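Section 4: First Wash and Stain Settings

Dulora washer-dryer, owner's guide, revised edition

Before you start, ignore the word "automatic" on the front panel. The machine guesses at the load from its weight, and a wet bath mat fools it every time. Set the program yourself until you know how yours behaves.

1. Open the water valve fully. A half-open valve is the usual cause of error 9, whatever the display tells you about the pump.

2. Run one empty cycle on Cotton Hot. Use no detergent. The old guide called this step optional. Do it.

3. Press and hold Menu until the display shows the hardness setting. Enter the figure from your water supplier. The paper test strip in the box gives a color you then have to match to a chart, and two people will read it two ways.

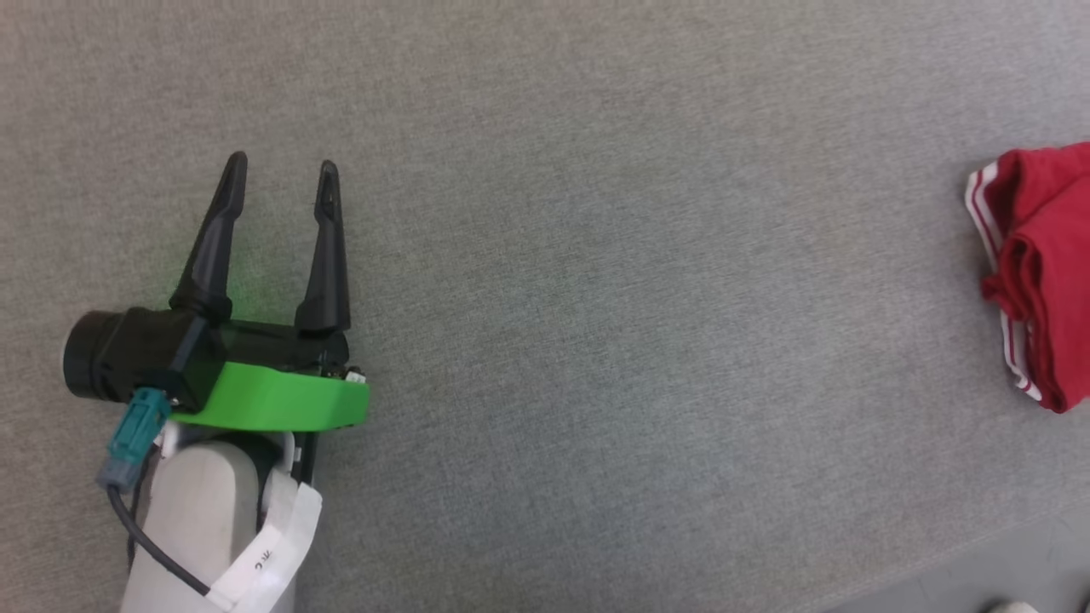 4. Press Menu again to save. The panel beeps whether or not the setting was saved, so go back in and check it.

Note: The "Eco" program is sold as the cheapest to run. It takes 235 minutes. If you need the clothes today, pick Daily.

Sorting the load

5. Separate anything red from anything white for at least the first few washes. Color-catching sheets, including the Skunard sheets packed with some models, may pick up loose dye. We would not trust one with a shirt you like.

6. Empty the pockets and close the zippers.

7. Fill the drum loosely. You should be able to fit your hand between the top of the load and the drum wall.

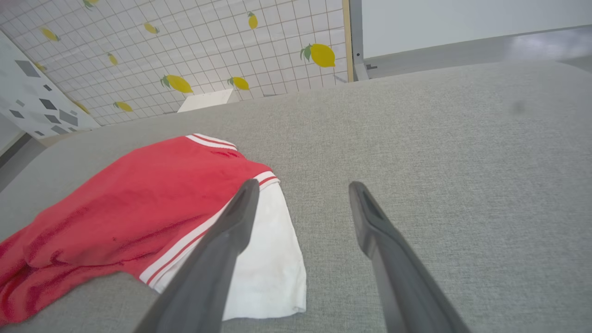

Fig. 4-2. Red garment and white fabric on a light gray surface.

Caution: Do not pour stain remover straight into the drum. It can sit under the paddles and bleach the next load.

8. Treat stains before washing and test the product on an inside seam first. "Safe for all fabrics" on the bottle is a sales line. Rosenthal paste and Altasard spray are both fine on plain cotton. Neither did much for old grease in our trials.

9. Choose a spin speed. The top setting saves some drying time and adds a lot of creases. For shirts, use the lowest one.

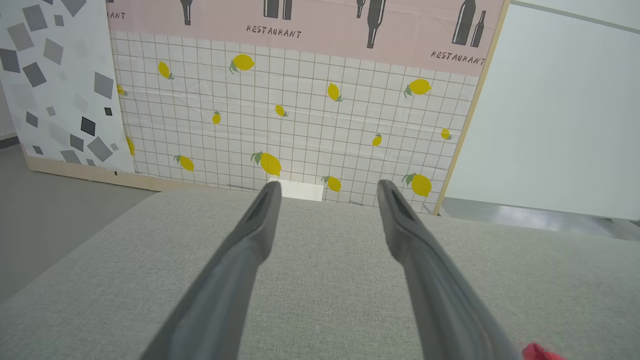

Text by the Technical Writer, Dulora Owner Guides
Updated March 25, 2021

Drying

10. Take out half the load if you washed a full drum. The dryer holds less than the washer. The size printed on the door is for washing only.

11. Select Timed Dry. Sensor Dry stops early on thick seams and waistbands, and we have yet to see an update that cures it.

12. Clean the lint filter after every load. The reminder light comes on much too late to be of use.

Caution: Never leave the dryer running when you go out.

If the display shows 379, the door latch has not closed. Push the door at the latch side and press Start. If it comes back, see Section 7.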